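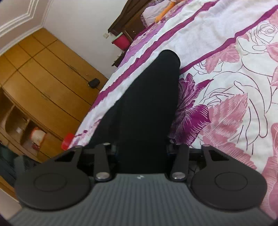
Progress report to the Trerora Fund
Project: Working rules for household handling with hand-held grippers
Prepared by Osvaldo Melis, Indlow
September 19, 2024

Summary

The second stage of the project is complete apart from the storage rules, which have slipped by a month. The draft code of practice now has 57 rules. It had 89 at the end of the first stage. Most of those we removed repeated one another or had been copied across from our workshop rules and made no sense in a bedroom or kitchen. Spending is within the agreed budget and we are not asking for any change to the grant.

Work done in this period

Operators worked in 16 homes using the hand-held gripper and the first draft of the code. The tasks were ordinary ones: picking up clothing and soft items from beds, putting things back on shelves, opening drawers, clearing small surfaces. Each operator kept a rule sheet to hand and marked any rule that was unclear, got in the way or was not followed. We collected the sheets at the end of every visit.

Baysal reviewed the sheets separately from us. Their reading matched ours on most points. Where it did not, we kept both comments in the working file and settled the wording at a joint meeting.

Main changes to the code

Consent. The first draft asked for one signature covering the whole home. The new draft asks for consent room by room, and bedrooms are listed on their own line. The householder can withdraw a room at any point, including after the visit, and recordings from that room are then deleted. Stuso has confirmed that its storage system can do this by room.

Personal belongings. Operators may handle only the items agreed with the householder before the start. Anything else stays where it is, even if it would be easier to move it. We had several comments from operators who found this slow. We have kept the rule.

Soft items. Fabric is to be lifted at a free end or fold where there is one, and the bedding underneath must not be pulled with it. If the cover comes up with the item, the operator opens the fingers, lets go and starts again from a different point. The old rule gave a fixed closing distance for the fingers and was of little use, as thick and thin fabrics need different handling.

Cables and small electrical items. The first draft did not mention these at all. The new rule says that cables are to be pointed out to the operator before work starts, and that nothing plugged in is to be gripped or dragged. Sockets are to be left alone.

Furniture. Drawers and doors are opened by the handle only. The gripper body must not be rested or braced against a wooden surface. We had 2 reports of marks on furniture during the period, both minor. Both were paid for from the contingency line and the householders were content with the outcome.

Cleaning. Fingers and pads are wiped before entering each home and again between rooms. The tool does not touch the floor and then go back to a bed. If it has touched the floor it is cleaned first. This was the rule most often marked as not followed, mainly late in the visit, and we have moved it to the top of the sheet.

Stopping. Any person in the home may ask the operator to stop, and no reason is needed. The sheet now gives the exact words the operator should use in reply, which was requested by Baysal.

Training

The operator training has been rewritten to match the new draft. It takes half a day in place of a full one. The morning covers consent and belongings, with practice on a made-up bed and a chest of drawers in our own building. We dropped the written test. Operators are now watched through one complete visit and signed off by the person watching.

Problems and delays

The rules on how long recordings may be kept are not ready. Stuso and Indlow started from different positions, Stuso wanting a single period for everything and ourselves wanting a shorter one for bedrooms. A compromise text is being looked at. We expect to agree it in October.

We also found that the consent form is too long for people to read on the doorstep. It will be sent ahead of the visit in future, with a one-page version for the day itself.

Next stage

The revised code will go out to all operators once the storage rules are agreed. We will then run repeat visits in those homes where the householders are willing, so that comments on the old and new drafts can be set side by side. Baysal will review the sheets as before.

We would like the Fund's view on whether the code should be published in full at the end of the project or whether the training notes should be held back for a separate document. Our own preference is to publish both together. A decision before the repeat visits begin would help us plan the editing work.

Osvaldo Melis
Indlow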